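4. Sorting and loading the utensil drawer

This section applies to the Prutidholm bench with the right-hand drawer fitted. Complete section 3 (levelling and oiling the top) before starting. Allow 40 minutes for a drawer that has not been sorted before.

Place the tools to be sorted on the bench top and keep them there until step 6.

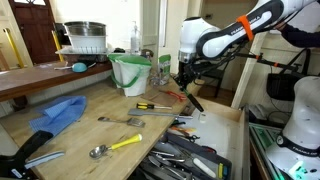
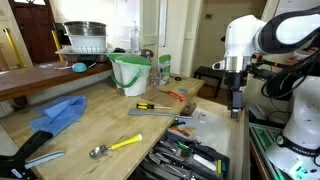 4.1 Clearing and grouping

1. Open the drawer fully. Check that it runs freely and does not drop at the front.

2. Set a lined bucket at the back of the bench for waste. Do not stand it in front of the drawer.

3. Divide the tools on the bench into two groups:
Food tools – scoops, spatulas, dough scrapers, serving spoons.
Workshop tools – screwdrivers, filling knives, scissors used for card or tape.

4. If a scraper cannot be identified with certainty as a food tool, treat it as a workshop tool.

CAUTION: Lay knives flat with the blade pointing away from the bench edge. Do not cover a blade with a cloth.

5. Move glass jars to the back of the bench before handling long utensils.

4.2 Fitting the organiser

6. Take everything out of the organiser and lift it clear of the drawer. Wipe the drawer liner with a damp cloth and let it dry.

7. Measure the clear internal height of the drawer. Tools that stand higher than 59 mm when laid flat will catch on the front rail and must be stored elsewhere. Most ice-cream scoops fall into this group.

8. Refit the organiser against the left wall of the drawer. The gap on the right is for tools over 210 mm long.

Note: The Fatilden organiser is reversible. The Clelletach type has a raised lip on one side and fits one way only, lip to the rear.

4.3 Loading

9. Load forks and spoons first, one kind to a compartment, handles towards the front. If a compartment will not take all of one kind, use the next compartment – do not stack above the divider.

10. Load table knives with the blades facing the same way. Sharp knives need a blade guard or a separate block.

11. Place scissors closed, points to the rear. Keep one pair only in the drawer.

12. Lower long-handled utensils into the side gap with the working end first, then lay the handle down. Do not drop them in from above.

13. Return workshop tools to their own box. Small items found among the cutlery go with them unless they are clearly for kitchen use.

14. Close the drawer slowly. If it stops short, open it again and look for a raised handle. Do not force it.

4.4 Care

Wash bench cloths separately from tea towels. Stand paper bags of dry goods away from damp areas of the top, and fold them closed after use. Empty the bucket when the liner is three-quarters full.

Replacement dividers are supplied by Ogunleye in packs of 3.

Section revised Wednesday, July 14, 2021. Text: Kaisu Vainio.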